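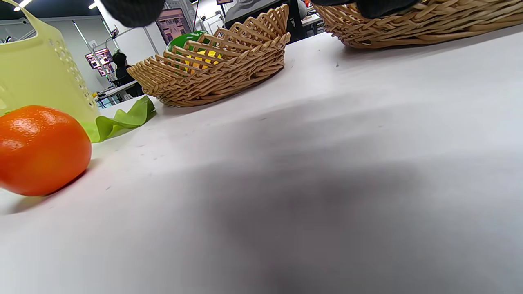

Why Are Some Foods Orange?

I was peeling a mandarin the other day when my niece asked me who colored it in. Great question! The answer is that the plant did it all by itself.

Plants make their own colors, called pigments. The orange ones are called carotenoids (say it like this: kuh-ROT-uh-noyds). If you think that sounds a lot like "carrot," good ears - that's where the name comes from!

Now for my favorite part. Lots of green leaves have orange and yellow pigments in them too. You just can't see them, because there's so much green stuff, called chlorophyll, covering them up. In fall many trees stop making the green, and the hidden colors get their turn.

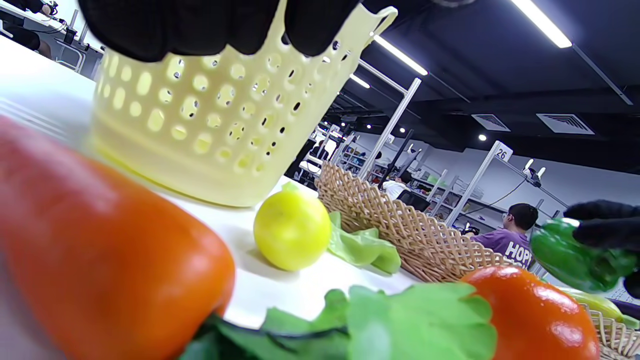
Mandarins do something a bit like that. They start out green on the tree, and when the nights get cooler the green fades and the orange takes over. In very warm places the peel can stay green even when the fruit inside is ripe and sweet!

Your body likes orange food as well. It can turn some of those pigments into vitamin A, and your eyes use that to see when the light is dim. (Sorry, you still won't see like a cat. I ate carrots for 10 days straight when I was 6 and walked right into a door.)

Next time you're at the store, see how many orange foods you can find. Pumpkins count - and so do sweet potatoes!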